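Ticket: Folded stack leans, slides, and will not stay square
Opened: Tuesday, November 5, 2024
Location: Grerik bench
Status: Open (again)

Reported problem
The fabric pieces on the Grerik bench refuse to remain a stack. Fold them, pile them up, go get coffee, come back to a slope. The previous ticket, from August, was closed with the note "fold better." I have folded better. Please see below.

Setup
Cotton squares from Restine, mixed colors, folded to the size on the Gallano card. Green cutting mat under the pile. Slotted aluminum everywhere else, which grips cloth about as well as ice does.
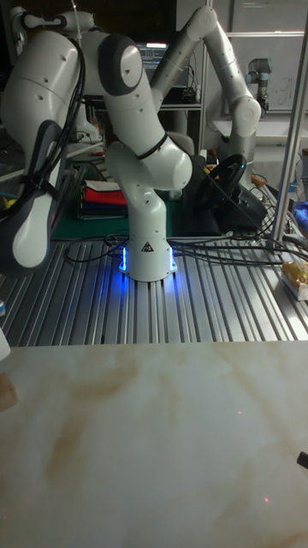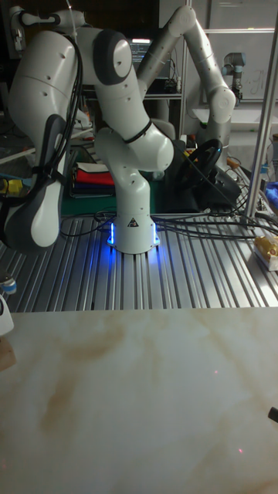
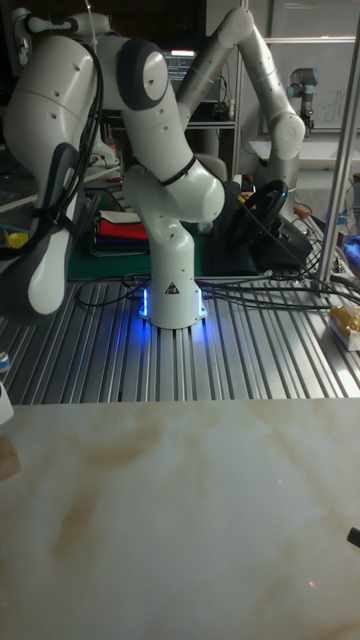
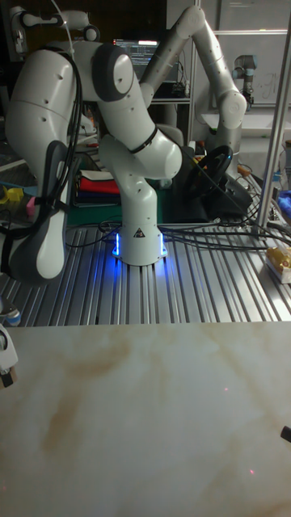 Tried so far
1. Folded edges all facing the same way. Worst result of the lot. The folded side is thicker, so the pile tips toward the open side by the sixth piece.
2. Alternated the folded edges. Much straighter, and it survived most of lunch.
3. Pressed the stack under a 300-page Thomas parts catalog for 9 minutes. Flat as a pancake until somebody needed the catalog.
4. Moved the mat back from the edge of the table. No change, but it felt like progress.

Reply from supplies
Have you tried a smaller stack?

Reply
I have 100 of these squares. A smaller stack is several smaller stacks, and I would like to lose only one argument at a time.

Next step
Steam the creases out, refold, alternate edges, limit of 6 per pile. Leaving this open until a pile makes it through the night.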